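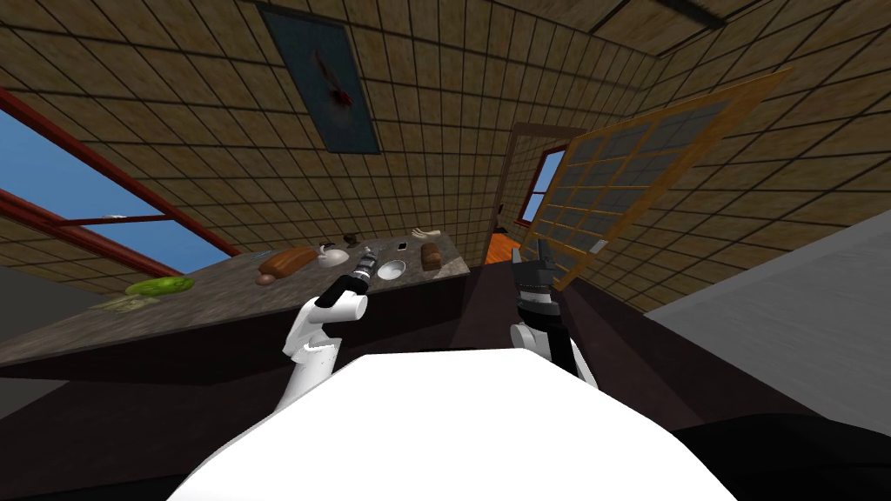 Simulated kitchen, prep counter task, seen from the robot. The left gripper is over a small white bowl.

Brarkance Prep Counter Set

README, last changed July 2022

Brarkance is a set of simulated two-arm episodes for cold prep work in a staff canteen. Clulten runs the canteen and paid for the work. Eria built the scenes and keeps the files. The set was made to try out counter tasks before any hardware went into the kitchen, and to let the prep crew see what was being planned for their shift.

Contents

778 episodes, 42 counter layouts, 3 task groups:
fetch – bring an item to the front of the counter
bowls – pick up, move and set down bowls
clear – put everything back where it started

Each episode has head view frames, joint positions for both arms, gripper state and a one-line task note. Episodes stop at 2000 steps whether or not the task is done. Unfinished ones are kept and marked "open".

Who did what

Scenes and export: Lukian Stelmakh
Task list: Soon-im Cho and Aparecida Barbosa, both from the prep crew
Label checks: Bo-ram Kwak
Contact: A-yeong Jeon

What changes for the crew

The plan moves fetching and clearing to the robot. Knife work, tasting and allergen checks stay with people. One person per shift takes on a new duty, watching the robot and stopping it when needed, and that duty is paid at the lead rate. The crew asked for this in February, after the first draft gave the job to whoever was closest.

Soon-im and Aparecida also had the clear tasks rewritten. The first version put bowls at the back of the counter, where shorter staff can't reach them.

Episode data is not used to set work pace or to rate staff. No crew member's movements were recorded.

Known problems

The head view can be strongly tilted. Do not assume a level horizon.
Some food models are hard to tell apart at a distance. Use the object list in the episode file – not the frames – for item names.
Liquids are not modeled.

Use

Free for use inside Clulten and Eria. Others should write to A-yeong Jeon first.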